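Search stories, authors, tags
Search

THE LITTLE DRAWER

posted July 5, 2023

Late again. Savita Bhardwaj took the stairs two at a time, keys in her teeth, the bag from the hardware store banging on her knee.

Screws. Felt. A tube of wood glue she already had at home, probably two.

The cabinet was her aunt's. Small enough to carry under one arm, heavy enough to regret it. Mahogany outside, shiny as a piano, and one drawer in pale wood that didn't match anything. Somebody had swapped it years back. The aunt always said it was her husband, then said it was a man from Diltska who came through selling brushes. Depended on the day.

"You'll never get it open," Erdal Dağdelen said. He was at the counter eating her crackers.

"It opened in June."

"In June it was dry."

She put the bag down. Pulled at the handle. Nothing. Pulled with both hands, one foot against the wall, and the whole cabinet came sliding at her over the counter and Erdal had to drop the crackers and grab it.

"Stop. Stop stop. You're going to put it through the window."

Something rattled inside. They both heard it.

"What's in there?"

"I don't know. Stamps. Teeth."

"Teeth?"

"She kept everthing, Erdal."

The buyer was coming at ten. Mr. Wikström, who had a shop, and who had said on the phone four hundred and thirteen for the cabinet, not a penny over, as if he'd found the number in his coat. Drawer must run freely. He'd said that twice. Savita had said of course, of course it runs.

Twenty to ten now.

Erdal went through her kitchen like a burglar. Candle, no. Soap, a dry end of it, yes. He tipped the cabinet on its back and rubbed soap in the crack along the sides, as far in as his thumbnail would go. Then he knocked on the bottom with the heel of his hand. Soft knocks, moving along.

"My grandmother did this with a window," he said.

"And?"

"It fell in the yard."

Quarter to. She tried the handle again, a small pull, left side then right side. The drawer gave the width of a coin. Then a finger. It smelled of pencils in there, and of the aunt's hall closet, and for a second Savita forgot the time completley.

"Don't stop," said Erdal.

She didn't stop. Left, right. Left, right.
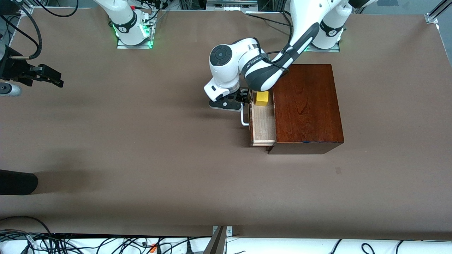
What do you do with a drawer that sticks only in summer?
Rub the runners with dry soap or candle wax and leave it open in a dry room for a few days before you sand anything. Wood swells in damp weather, and a drawer sanded down in July may be loose by winter.

She read that off her phone later, on the bus, when it was no use to anyone.

But at the counter it was ten to ten and the drawer was half out and she was looking down into it. A little block. Yellow. From the set she'd had when she was four, the one that went missing in the move, all the crying, the aunt on her knees looking under the stove.

"That's it?" Erdal said. "No teeth?"

"No teeth."

She closed her hand on it. Pushed the drawer in. Pulled it out. In, out. It ran like a train.

The bell went. Wikström, early, coat on in that heat.

"So it runs," he said from the doorway.

Savita looked at the cabinet. The pale drawer, the silly handle. Four hundred and thirteen was the rent, near enough, or the part of it she didn't have.

"Sticks," she said. "Terrible. I'm sorry you came all this way."

Erdal picked a cracker up off the floor and ate it.

2 comments · 10 shares

More stories
Pisik and the Long Afternoon
The Clorkum Road
Two Coats for Diltska
What the Landlord Kept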